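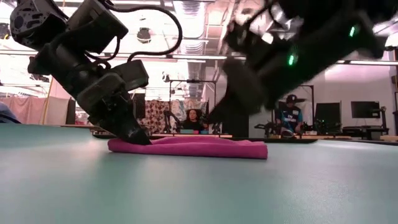
Flistau Stitch Charts

Version 3, updated 8/17/25
Maintained by Inger Hallgrímsson

Summary

Flistau is a collection of 3,103 knitting and crochet stitch patterns, stored as plain text charts with matching written instructions. It covers flat and circular knitting, mosaic colourwork and basic crochet motifs. Cables wider than 15 stitches are left out.

Files

patterns.csv — one row per pattern, with name, craft, stitch multiple, row repeat and source
charts/ — one text file per pattern, named by pattern number
written/ — row-by-row instructions, same numbering
symbols.txt — key to the chart characters

Chart format

Each line is one row. The bottom line is row 1. Flat charts are read right to left on odd rows and left to right on even rows. Charts for working in the round are read right to left throughout. A full stop is a knit stitch on the right side and a purl on the wrong side. Edge stitches are not charted; their number is given in the edge column of patterns.csv.

Crochet terms are British. A double crochet in these files is what American patterns call a single crochet.

Sources

The knitting charts were typed up from the Restier notebooks and the Grandmont pattern leaflets. Crochet motifs come from the Tseng set, converted by script and then corrected by hand. Where two sources give the same stitch under different names, both names are kept, separated by a semicolon.

Checks

A script compares the stitch count of every charted row with its written version. Increases and decreases are included in the count. The script does not test whether the fabric looks right, and only 25 of the patterns have been swatched.

Known problems

Brioche charts use two lines per row and will confuse most chart viewers.
Some Grandmont leaflets give no row repeat. The field is blank for these.
Bobbles are charted as a single symbol — see symbols.txt for the default method.
Yarn weight and needle size are not recorded.

Changes

Version 3 adds the edge column and drops the old PDF charts.
Version 2, released in April, corrected the reading direction of the mosaic charts.

Corrections

Send the pattern number, the row number and the corrected row. Photographs of swatches are useful but not required.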